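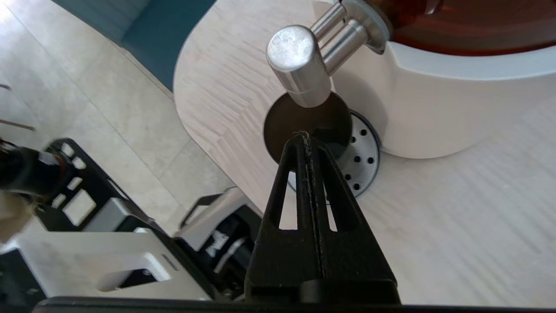 *Photo: Prodromos Kouris*

**Hornmont town budget: questions from residents**

Last updated Aug 18, 2021

**When will the council vote on the budget?**

The vote was planned for June, before the local election. The council moved it to the first meeting after the election, so that the new members can decide on it. Until then the town pays its bills under the old budget, one month at a time.

**Can the present council still announce new spending?**

Only for urgent repairs and for contracts which were signed already. New grants, new posts and changes of the local rates must wait. This rule is the same for all parties.

**I was promised a grant for my shop. Is it lost?**

No. If you have a letter with a reference number, your grant was approved under the old budget and it will be paid. If you only filled in the form, your request stays in the queue and you do not have to send it again.

**How much is the small business grant?**

It is 2000 for a shop with up to 5 employees and 3000 for a bigger one. A business which opened this year can receive 1000. The draft budget keeps these amounts, but the new council is free to change them.

**Will the rates go up?**

The draft has no increase for homes. For business premises it has a small increase in the Tromer district only, where the street works were more expensive than planned. Tenants should ask the owner who pays the difference, as this depends on the contract.

**Why does Rokgate receive more money than Karras?**

The road money is divided by the length of the roads and not by the number of inhabitants. Rokgate has long roads and few houses. Several residents of Karras wrote to us that this is unfair, and their letters are attached to the draft.

**Where can I read the draft?**

At the front desk of the town hall and in the library of each district. The copy in the library may not be taken home. Pages can be copied at the usual price.

**Can I send a comment?**

Yes, in writing, with your name and address. We do not accept comments by telephone. Please write the number of the chapter you are speaking about, otherwise it takes us much longer to pass it to the right office.

**Who answers my question if it is not on this page?**

Please write to Trinidad Cantero at the budget office. Questions about the election itself, for example on voting places or lists of candidates, go to the election office on the ground floor.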